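Jokura Small Square Dish, Speckled Glaze

Kravchuk Pottery, Inthorpe
In stock, ships in September
Add to basket | Save for later

I've been making this little dish longer than anything else in the shop and I still get a bit excited when a batch comes out of the kiln. It started as a soy sauce dish for my own kitchen (I was sick of using jar lids!) and then friends kept walking off with them, so here we are.

It's square, it sits up on a small foot, and the inside is a warm brownish beige with speckles all over. The rim and the foot are dark. I went back and forth on the rim for ages. My first ones were pale all the way to the edge and they looked sort of unfinished to me, like a page with no margin. The dark line fixed that.

The speckle comes from the clay, which I buy from a supplier over in Clevthorpe. It has bits of iron in it that push up through the glaze in the firing, and I have no control over where they land. Some dishes get a whole freckled corner and some are much quieter. If you have a preference, put it in the order notes and I'll dig through the shelf for you.

What people use it for: dipping sauces, olives, a tea bag, salt by the stove, rings next to the sink. One customer bought 2 and feeds her very old cat from them, one for breakfast and one for dinner. I use mine for the garlic I've chopped too early and need to put somewhere.

Pylyp Zhuravel, who shares the studio with me and throws the big bowls, thinks I should make a larger version. I tried. It warped every single time, so for now small is what you get, sorry Pylyp.

Care

Dishwasher is fine. Microwave is fine for warming up a sauce, but please don't put it in the oven or straight from the fridge into boiling water. The foot is sanded smooth, though if you have a really soft wood table I'd slip a bit of felt under it anyway.
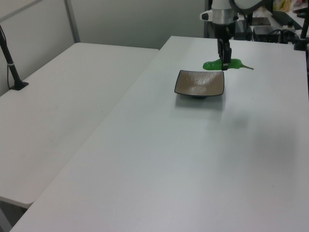 Turmeric and beet juice can leave a tint if they sit overnight. A paste of baking soda and a splash of water gets it off, just rub gently with a soft cloth and rinse. Skip the steel wool!

Shipping and returns

I pack everything myself in shredded paper and a double box. Out of the last 300 or so parcels I've had very few breakages, and if yours is one of the unlucky ones, send me a photo and I'll mail a replacement, no need to return the pieces. If you just don't like it, you've got a month to change your mind, and you only cover the postage back.

Sets

I can do matching sets for restaurants and weddings, but give me plenty of notice. The biggest order so far was 187 dishes for a wedding in Clevthorpe and my hands still remember it. Email the studio with your date and how many you need and I'll tell you if the kiln can keep up.

You might also like: Jokura tea bowl, Jokura spoon rest, Inthorpe salt jar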